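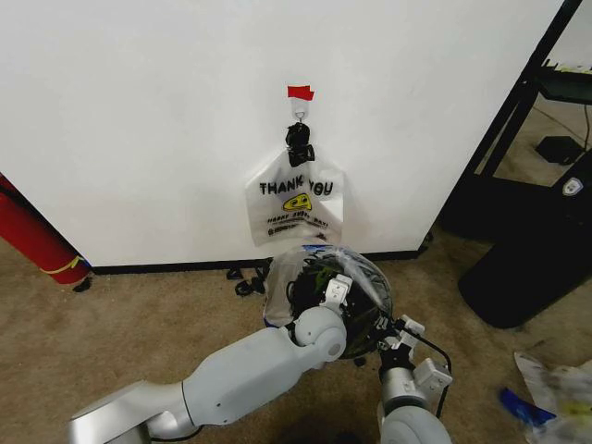
Open day at Lollemer, 24 June 2022

The invitation promised "an unguarded look at how a world gets built." The world in question is Dridamora, the open-world game Lollemer has been building since before my current console existed, and the unguarded look began with a form asking me not to describe the ending. I signed it. I have never reached the ending of an open-world game in my life, so I felt I was on firm ground.

The tour started with the map. It covers the whole of one island, and the studio is very proud that you can walk from coast to coast without a loading screen. I asked how long the walk takes and was told it depends on whether you stop for the herbs. There are 1,297 herb locations. A designer showed us one. It was by a rock, and it glowed a little when he got close, the way herbs do.
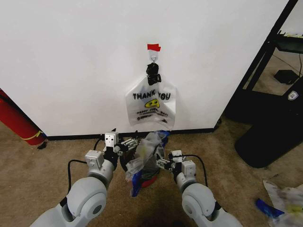 After that came combat, which has been redone since the May demo. In May you could beat nearly everything on the island by standing on a cart and poking downward with a spear. The carts now tip over. I thought this was a shame, and judging by the muttering in our group I had company, but the new dodge is very good and the big marsh birds finally fight back instead of politely turning in circles.

We each got one turn on the new build. I chose a town called Jisa, where the main story apparently picks up speed. I can't confirm that. I spent my turn trying to sell a boat to a man who buys only cheese, then fell down the well. The well has its own music. Whoever wrote it deserves a raise, and probably a different room in the game to put it in.

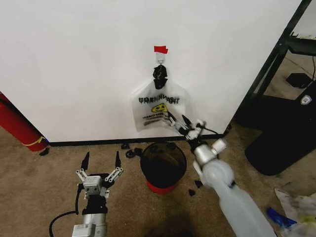
THANK YOU, read from the back of the bag.

The last stop was the sound booth, where we were invited to scream like a villager being chased by geese. I came third, out of what I will call a mixed field. Then there was coffee and a short talk about Tsoukalas, the studio's own engine, with slides. One slide said the engine can now put 1,000 villagers on screen at once. The next one showed them doing it, all facing the same way, like people waiting for a bus they have stopped believing in. We were told that facing is "still being tuned."

A few practical notes for anyone thinking of going to the next open day. Get into the early group if you can, as the play stations were full after lunch. The stairs are steep. The shop sells a cloth map of the island, which is handsome and leaves off all the herbs.
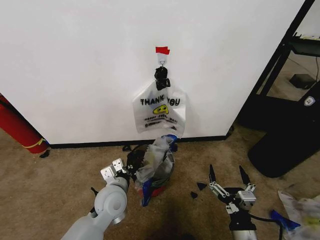

Will progress from the May demo carry over to the full game?

Only the look of your character carries over. Items, money and quest progress all start fresh, and that includes anything you won from the top of a cart.

I bought the map. It's on my kitchen wall now, and I have been marking herbs on it in pencil. So far I have the one by the rock.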